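Household Tips: Beds and Linens

Getting a Guest Room Ready When a Robot Does the Floors

By Aarti Vashisht

We run two rentals on the upper floor of a house, and since August the floors have been done by a Molia robot vacuum on the Mellby cleaning plan. Mellby leases you the machine, swaps it if it breaks, and sends bags and brushes. The plan costs $82 a month. Readers have asked whether it saves any time on a turnover, so I kept notes.

Short answer: it saves time on floors and none on beds. The bed is still the longest job in the room, and it sets the order for everything else.

Before you start the robot

Strip the bed first and take the linens out of the room. A sheet corner on the floor will stop the Molia, and it will wait there until you come back. Pick up phone cords and the bath mat. Close the closet if the door has a low track. Ours climbed the track twice and would not come down.

Lint comes off bedding when you shake it, so run the robot after the bed is made. I did it the other way for a month and had to send it out again every time. The small room takes the machine 12 minutes on the standard setting. The deep setting takes longer and I could not see a difference on wood.

Making the bed

Shake the duvet cover out from the closed end. Hold the inside corners, turn the cover over your hands, and grab the duvet corners through it. Button or tie the bottom before you spread it.

Spread the duvet, then go up one side and down the other pulling slack toward the foot. Leave the head end for last.

Pillows go in long side down. Push the filling into the far corners of the case with your fist, then fold the flap in. Press the middle with both palms and let it come back up. Feather pillows want this done on both sides.

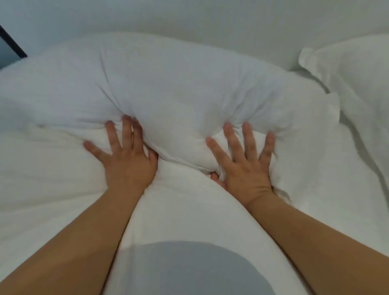
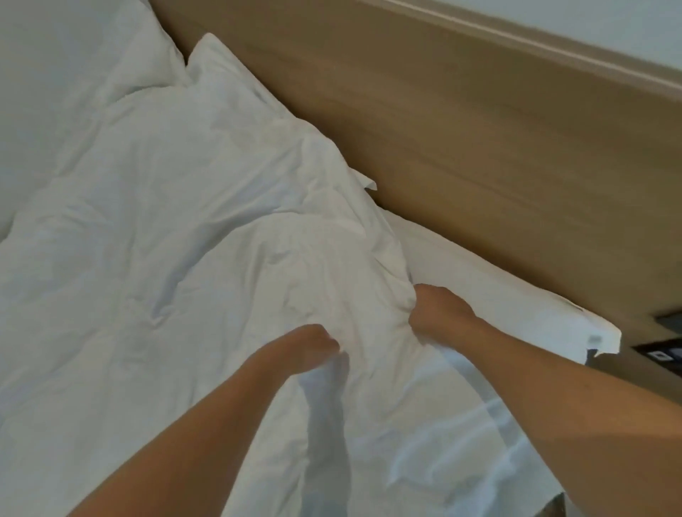
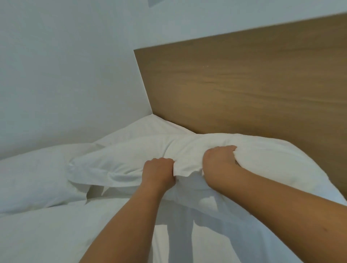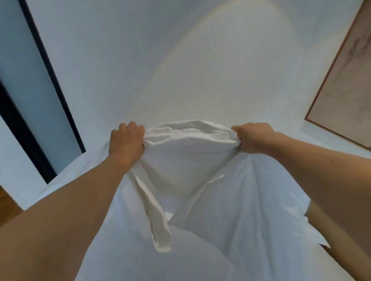 White bedding, worked by hand.

If the headboard is wood, wipe it with a barely damp cloth before the pillows go back. Hair spray and hand lotion build up at head height. Dry it right away.

Check that nothing hangs to the floor. The Molia is low enough to go under most frames, and a duvet that touches the boards reads as a wall. It will clean up to the edge and leave the whole space underneath.

What the plan includes

You get the vacuum, the dock, one spare brush, and phone support. Side brushes are sent when you ask for them. The dock needs clear space on both sides, more than I had in the hall, so mine sits in the linen closet with the door off.

Mopping is extra. I tried the pad for two weeks and sent it back. It left streaks near the door and I was going over them with a rag.

Mellby also sells an add-on called Skorkell, a scheduling service that starts the robot when a guest checks out. Skip it if you make the beds yourself. It started the machine while the old sheets were still on the floor.

Compared with buying

The Gkikas I had before was bought outright and lasted a little over two years. It was louder and handled rugs better. If you have thick rugs in every room, I would look at that one first. On bare floors the Molia picks up more along the baseboards.

Upkeep

Cut hair off the roller once a week with a seam ripper. Wipe the sensors with a dry cloth. Empty the bin even when the app says it has room, especially after feather pillows. Wash the filter in cool water and let it dry overnight before it goes back in.

I had done 103 turnovers on the plan when I wrote this, and I am keeping it through the winter.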